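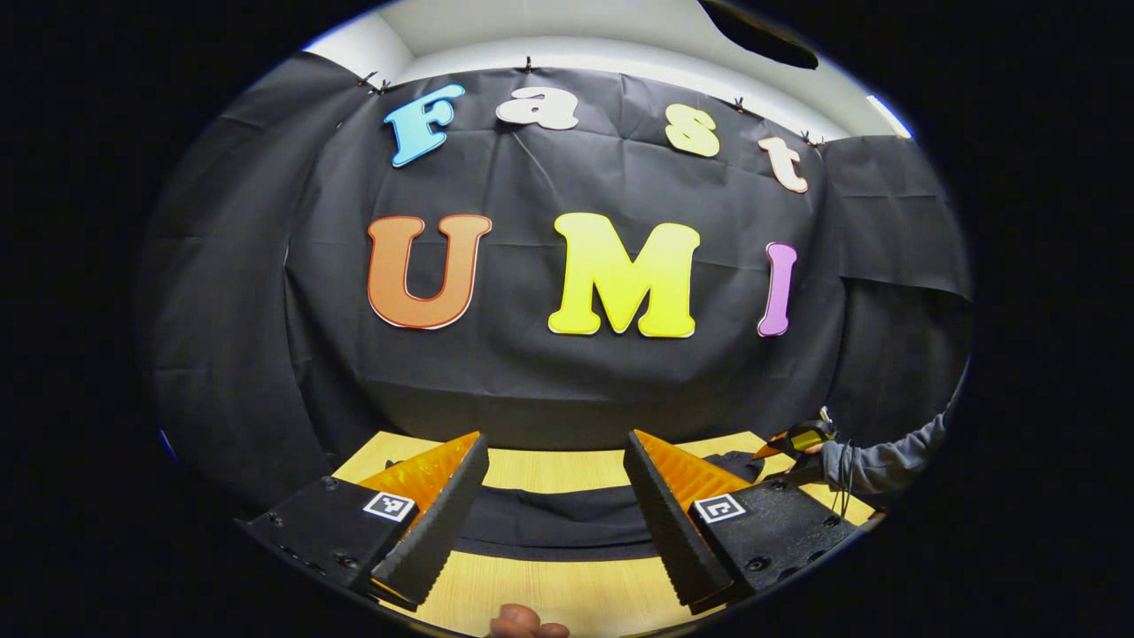 Cut-out lettering on a crinkled black backdrop.

4. Setting up the Kirkard raking-light kit at an inscribed stone

Read section 3 first if you haven't assembled the lamp arm. Everything from here on assumes the arm stays up when you let go of it.

The kit was put together for worn grave slabs and boundary stones, the kind where a previous century could read the whole text and you can make out half an R. Low light from one side throws a shadow into each cut. It also throws a shadow into every scratch, frost crack and snail trail, and sorting those out is section 6.

4.1 Before you unpack

1. Get written permission from the landowner. "He waved from the tractor" was accepted at Plunness once and has not been accepted since.

2. Look at the stone in ordinary daylight and write down what you can read. Do this before you open the old published reading. Once you have seen the old reading you will find it on the stone, and on the stone next to it.

3. Brush off loose leaves with your hand or the soft brush from the lid pocket.

CAUTION: No wire brushes, no bleach, no chalk in the letters. Lichen stays where it is. It may have been there longer than the parish, and scraping it takes the surface of the stone along with it.

4.2 Placing the tripod

4. Set the tripod square to the inscribed face. On a leaning stone, tilt the camera head to match the lean. Do not straighten the stone.

5. Hang the weight bag from the center hook. Gravel from the path is fine if you put it back.

6. Stand the scale bar beside the inscription, level with the bottom line of text. It should touch the ground and leave the carving clear.

NOTE: Older kits have a scale bar marked in inches on one side. Use the other side. Tapio Salminen spent most of a March working out why one boundary stone had apparently shrunk.

4.3 Placing the lamp

7. Run the 12-foot cord from the lamp head to the battery box. Lay it behind the tripod, where you won't be walking. You will walk there anyway, so tape it down.

8. Set the lamp at the left edge of the stone at position 1, with the beam almost flat to the face. The protractor on the arm should read 14 degrees. If the stone is badly weathered, go lower. If it is slate, you can go a little higher and feel smug.

9. Turn the dial to 300 and wait for the green light.

10. Take one test shot and look at the deepest letter. You want a clean dark edge on one side and some detail left in the bottom of the cut. If the whole letter is black, raise the lamp one notch. If you can't find the letter, check the lens cap before you touch the lamp.

4.4 Shooting the set

11. Work through all 16 lamp positions in order, clockwise from position 1. The numbers are stamped on the ring. Call each one out loud if there are two of you.

12. Do not move the camera between positions. This includes "just a nudge."

13. Write the stone number on the record card before you pack up. The Hashemi sheets, which are otherwise a model of care, contain one beautiful set of photographs belonging to no known stone.

NOTE: A stroke that shows under only one lamp position goes on the card as "doubtful." A stroke that shows only to the person who has published an article about it also goes on the card as "doubtful."

4.5 If something goes wrong

Lamp flickers: Reseat the plug at the battery box end. The lamp end is almost never at fault and the clip there breaks easily.

Shadows are soft: Too much daylight. Use the shade umbrella, or come back at dusk with a flashlight and someone who knows where the open drain is.

Letters look raised instead of cut: Your eye has assumed the light is coming from the other side. Rotate the picture until it behaves. Dalia Priedītis keeps a print of the Fikov slab upside down on her wall for this reason, and visitors do keep straightening it.

Sheep: See section 9.

Leave the lamp to cool with the case lid open before you pack it. The foam in the lid is glued and the glue softens. Replacement foam is listed in the parts table at the back, under "Foam, replacement."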